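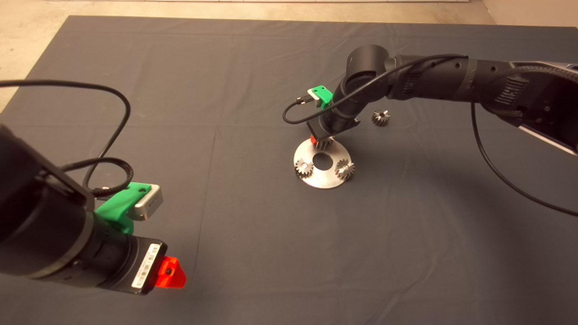
Call for participants: Evening Meals and Shift Work Study

The Bargate Institute for Community Health invites adults who work nights or rotating shifts to take part in a study of when, where and with whom they eat. The study is led by Dr Yvette Morin, with Huw Probert as study coordinator, and is open to residents of Bundport and the surrounding villages.

Background

Most published advice on meals assumes a working day that begins in the morning and ends before supper. Many people in Bundport keep other hours, among them port staff, bakers, care workers and drivers. The study will record how they arrange their meals over a working month, and the findings will inform a revised set of leaflets for local employers.

Who may take part

We are seeking 64 participants. You may apply if you:
are aged 20 or over;
have worked nights or rotating shifts for at least six months;
expect to remain in the same post until the end of the study;
are able to keep a short written diary in English or Welsh.

Persons who are pregnant, or who are following a diet set by a doctor, are asked not to apply on this occasion. Members of the same household may both apply, but only one will be selected.

What is involved

Participants will attend an opening interview of roughly 20 minutes at the Institute's rooms in Premik House. They will then keep a meal diary for 19 days, noting the time and place of each meal and whether it was shared. A closing interview will be held by telephone. No blood samples are taken and participants will not be weighed. Paper diaries are supplied; an online version may be used instead.

Payment

Each participant who returns a completed diary will receive a shopping voucher to the value of £64. Bus fares within Bundport will be refunded on production of a ticket. Those who withdraw early may keep any fares already paid to them — no reason for withdrawal need be given.

Confidentiality

Diaries are stored under a number, and names are held separately. Employers will not be told who has taken part.

How to apply

Application forms may be collected from the reception desk at Premik House or requested by post from Huw Probert. Completed forms must be received by 08/09/2023. Applicants will be told of the outcome before the end of September. Questions about the conduct of the study may be put in writing to Francine Bergeron, Research Governance Office, at the same address.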